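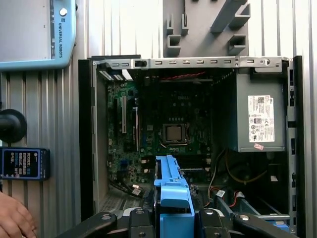 An open tower at the Lokolon workshop, with a blue plastic part in the gripper.

FOR IMMEDIATE RELEASE

Can a robot take a desktop computer apart yet? Lokolon shares the results of its Ondunero trial

FLASTANDALE, 13 December 2023 – Hello from the workshop! I'm Mireille Rolland, I started Lokolon, and I've been told that a press release should have a headline, a quote from me and a number in the first paragraph. So: we gave a robot arm 282 old desktop computers to work on this year, and it got all the way through 38 of them without a person stepping in. I'm going to skip quoting myself, as I'm already talking.

For anyone who hasn't run into us before, Lokolon takes in retired office computers, mostly from schools, clinics and small companies, and either gets them ready for a second owner or strips them for parts. We handle 3,000 machines in a normal year. Desktop towers are the biggest share, and every one of them gets opened, looked over, emptied of its drives and sorted. It's good work and I still enjoy doing it, but there's a lot of it, and by late afternoon your thumbs know all about it.

Ondunero is what we call the project that puts a robot arm on one of those jobs. We built the cell with Riquelme, a small automation shop across town, and ran it for 12 weeks starting in April. It has an arm with a gripper, a camera mounted down by the gripper so the software can see what the fingers are doing, and a big red stop button that all of us have now pressed at least once (me twice, and one of those was my sleeve).

What we asked it to do

We kept the list short. A person places the tower, removes the side panel and unplugs whatever is going to be unplugged. Then the arm is supposed to take hold of the plastic parts that lift or slide out – drive carriers, fan shrouds, brackets, that family of thing – pull them free, and set them down in the right tray. After that it does the same for expansion cards, if the tower has any. Then it waits for the next one.

You'll notice the person is still doing a fair amount there! We talked about that a lot before we started. Side panels sound easy, and on a tower that has spent its life in a clean office they are. On one that spent years under a reception desk being kicked, the panel has opinions. We decided to leave panels alone for this round and find out about the inside of the case first.

How it went

The first two weeks were rough, and I'd like to say so in a press release because I read a lot of other people's and theirs never seem to have a first two weeks. The arm would line up beautifully on a shroud, close its fingers, and pull straight up on something that needed to tilt toward the front before it would let go. Or it would tilt one that needed to come straight up. Plastic clips on older computers have been warmed and cooled for years and they don't all bend the way they did when they were new. We broke several. They went in the plastics bin and we wrote each one down.

Things improved once Riquelme changed how the arm handles a pull that isn't working. Now, if the force climbs and the part hasn't moved, it lets off, goes back to where it was, and tries a slightly different angle. It gets three goes and then it calls for help. That one change did more for us than anything else in the whole project, and it's very close to what you'd tell a new person on their first morning.

Krisztina Somogyi runs our teardown benches and has been opening computers for longer than I've been selling them. She sat next to the cell for most of the trial and kept the notes. I asked her for a quote and this is the one she gave me:

"It's careful and it's slow. On a model it knows, I can turn my back on it and do my own tower, and I like that. On a model it doesn't know, I might as well be standing there holding its hand. I'd take it over no help at all, but if you offered me a second person I'd take the person."

I offered to leave out the last bit. She said it was the only part she'd really thought about.

The things it does well

Trays! It is wonderful at trays. Once a part is in the gripper, it goes in the correct tray facing the correct way, and it stays that way right up to closing time. Ours are a mess by then, and I include my own.

It's also steady around the parts you don't want to knock. A processor socket left open is an easy place to do expensive damage, and a dropped screwdriver will do it in a second. The path the arm takes in and out of the case is planned to stay well clear of the socket, and over the whole trial we had no socket damage from the arm. We did have one from a person, who would like to remain anonymous and who is typing this.

Expansion cards were better than I expected. If the retaining latch had been opened ahead of time, the card usually came out. If the latch had been forgotten, the arm would try its three goes and call for help, and somebody would walk over and feel silly.

The things it doesn't do yet

Cables are the big one. A power supply has a whole bunch of wires hanging from it, and they end up wherever the last technician left them. A person nudges the bundle aside with the back of a hand and doesn't even notice doing it. The arm sees a bundle lying over the thing it wants, and it stops. We tried teaching it to push cables out of the way and it sort of can, but a pushed cable springs back, and then it has a new puzzle. Most of the calls for help in Krisztina's notes come down to cables one way or another.

Screws we haven't tried. We'd need a tool changer, and we'd need to be ready for the stripped ones.

Then there's the matter of deciding. When I open a tower, I'm looking for swollen capacitors, dust that tells me the fan quit, a sticker that says the power supply has already been swapped once. I'm making up my mind about whether this machine has another five years in it. The arm takes out what it's been told to take out. Riquelme thinks the camera could be doing some of that looking for us, and I'd love to see it, but I'm not going to announce it here.

And speed, of course. On a familiar model, with tidy cables, Krisztina finishes well before the arm does, and she stops to drink her coffee. I'd like to be very clear on this point as I've already had two phone calls asking which of our people the robot is replacing. It isn't replacing any of them. It isn't fast enough to, and the part of the job it can manage is the part the team was happy to hand over.

So, can it?

My answer is "some of it, with company." A tower the software has seen plenty of times, opened and prepped by a person, cables behaving – yes, you can leave the arm to it and go do something else nearby. A mixed pallet from three different offices, which is what really comes through our door – no, not this year. I get asked whether that's a disappointment. I don't think so. I went in wondering if we'd end up with an expensive coat rack, and we've ended up with a slow colleague who is very good at trays.

I've also been asked (by my mother, mainly) whether the same kind of machine could come home and empty the dishwasher. All I can tell her is what I've seen. A dishwasher is a box with things in it that all need lifting out at different angles, and somebody has loaded it differently every time. Going by our cables, I'd keep doing it yourself for now.

What happens next

The cell is staying. Through the winter we're using it on batches where all the towers are the same model, and we've started sorting incoming pallets with that in mind. It's an extra step at the loading door, so we'll be watching whether it earns its keep. Riquelme is working on the cable problem, and Krisztina has asked for a better chair at that bench, and the chair has been ordered.

We're also happy to share our notes, including the broken clips and the sheet of calls for help. If you run a repair shop, a school tech room or a recycling center and you've been wondering whether to try something like this, please come and have a look before you spend any money. We'll put a tower on and let you press the stop button.

About Lokolon

Lokolon refurbishes and recycles desktop computers from its workshop in Flastandale. We sell tested machines to families, schools and small offices, and we take in old ones whether they work or not. Please leave the power cord with it if you still have it!

About Riquelme

Riquelme designs and installs small automation cells for workshops and light manufacturing.

Press contact

Mireille Rolland, Lokolon, Flastandale. Calls are best in the morning. Visits to the Ondunero cell can be arranged with Krisztina Somogyi at the teardown benches.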